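From the bench: two weeks of opening and closing a bathroom cabinet

My shoulders hurt and I have never known a bathroom vanity this well, but we finally have something to say about the two sets of hand-held grippers. 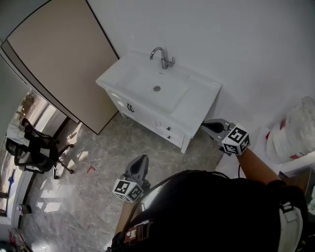 A subscriber in Harnenville wrote in after the August issue and asked why we bother with hand-held grippers at all when we have a perfectly good arm sitting in the shop. Wouldn't it be simpler, the letter went on, to drive the arm with a leader and record that, and then at least you know the robot can physically do everything in the data?

Fair question, and I went back and forth on it myself last year. The arm in the letter is the Ustovo, and yes, we can teleoperate it. I'm just slow at it. Getting the jaws onto a small cabinet knob through the Ustovo takes me so many little corrections that the recording is mostly me dithering (and sometimes sighing, before I learned to turn the mic off). With a gripper in each hand I crouch down, reach for the cabinet, pull, let go, done. The letter is right about the second half, though. I can reach places the arm can't, and I did, a lot. More on that further down.

So, the comparison. We had two pairs to try. The Ellery pair is the older one, with a trigger you squeeze and a spring that pushes the jaws back open. The Harnotine pair is newer and lighter, and you work it with a thumb slider. Both take the same marker cubes, so the tracking side stayed the same and we were only changing the part in my fist. The plan was 500 recordings altogether, split evenly, all at the vanity: open a door, close it, open a drawer, close it, wipe the basin, nudge the faucet lever.

We got to 293. I'll own up to that right away! Some of the shortfall was cable trouble, and a good chunk was my knees. Low doors mean crouching, and crouching with something in both hands means you can't grab the countertop to get back up. If you're planning a session like this, put the floor-level tasks first thing in the morning and buy yourself a pair of gardening pads. I did the opposite and saved the doors for after lunch every single time, for no reason I can reconstruct.

On to what I noticed. The Ellery is the one I'd reach for if I only had small knobs to deal with. The trigger gives you a real sense of how hard you're squeezing, and I could feel the jaws start to slide before they came off. With the Harnotine I'd be sure I had a knob, lean back, and find I was holding air. I thought it was the pads, so I swapped the pads between the two pairs, and the slipping stayed with the Harnotine. My guess is the slider. Your thumb gets tired sooner than your fingers do, and you ease off without knowing it. You can see it plainly in the jaw width logs from late in the day: the opening creeps wider all through the pull.

For the drawer it went the other way. A bar handle forgives a sloppy grip, and what counts there is keeping your wrist straight as the drawer comes toward you. The Ellery is nose-heavy, and my wrist droops, and then the drawer goes in crooked and sticks. The Harnotine sails through. Same with wiping, where I liked it so much that I did more basin recordings than the plan called for and had to toss a few to keep the two sides fair.

Tracking was the part I expected to write the most about, and there's less to tell than I'd hoped. We ran the cameras at 60 frames a second, and as long as a decent face of each cube was showing, both pairs came out fine. The losses nearly all happened low down, with one hand reaching for a door and the other parked near my body. The parked hand is the one that goes missing. You stop thinking about it, it rolls over, your own sleeve covers the cube, and the track jumps. I had 34 recordings with a jump in them, and I went through every one with a cup of coffee and a growing dislike of my left elbow. Most could be patched. What helped most was a habit: keep the idle gripper out in front of you, jaws forward, as if you were about to use it. It feels silly for the first hour and then you stop noticing.

Cables, since several of you always ask. They're still annoying. I've tried running them down the back, along the sleeves, and across the chest, and across the chest is the least bad as long as the loop is short. A long loop catches on handles. I opened a drawer with my stomach that way, and it was one of the smoothest drawer openings of the whole fortnight, but I couldn't very well keep it.

Now back to the letter and that point about the arm. Once we had the recordings cleaned up, I ran the paths through the Ustovo model to see which ones it could follow from a fixed base in front of the cabinet. Drawers and basin: nearly all fine. Lower doors: not good. I have a way of reaching in from the side and turning my forearm under to get at the low corner, and the Ustovo's wrist runs into its own limit before it gets there. It isn't a gripper problem, as both pairs showed it, though the Ellery was a bit worse because its longer body makes you swing farther out. I see two ways around this. One is to raise or shift the base, and that's easy enough to try. The other is teaching me to reach like a robot, which the rest of the shop finds very funny and which I suspect is the right answer. I've started practicing with a strip of tape on the floor to stand behind. I cheat on it constantly.

If you want a verdict from me, I don't have a clean one. For a kitchen or bathroom with bar handles I'd take the Harnotine pair and be glad of the lighter load. For knobs, latches and anything you have to pinch, the Ellery pair, and take breaks. I did spend one afternoon with one of each, the Ellery on my right and the Harnotine on my left, and I loved it, but the logging script assumes a matched pair and wrote the left jaw widths on the wrong scale. That afternoon is sitting in its own folder until I have the patience to convert it.

Next up is a stiffer spring for the Harnotine slider, which I've sketched and not yet printed, and another go at the lower doors with the base moved. I also want to try a glove with a bit of grip on the palm, because by the end of a long run I'm squeezing the handle hard just to stop it from turning.

If you've used either pair on round knobs, please write and tell me how you hold them. Photos of your cable routing are very welcome too, especially if it's worse than mine. And to our reader in Harnenville, thank you for the letter, and I'll post the list of poses the Ustovo couldn't reach with the next issue so you can try them on your own arm.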